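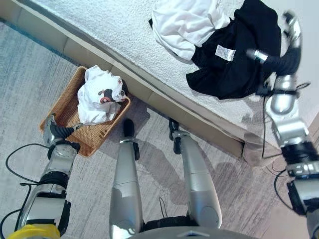
Fig. 1. Right gripper at the black garment, basket on the floor.

Unit 5: Laundry pickup

Task: move clothes from the bed to the basket. Each group gets 40 minutes on the robot. Log joint positions for both arms and save the file before you change the grip settings.
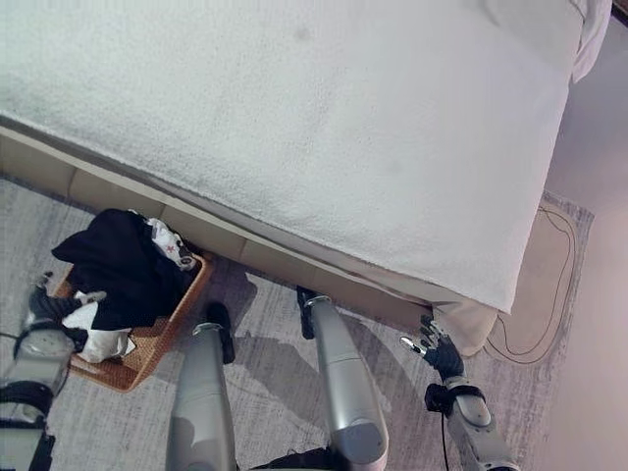

Nouhaila Salem asks that groups tune the grip force on one garment first, as mixed piles make the logs hard to compare.

Wrist view: use it for the last part of the approach only. Fine texture blurs at close range. Reports are limited to 1000 words.

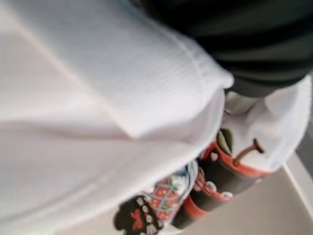

Fig. 3. Wrist camera, ribbed white fabric and fruit print.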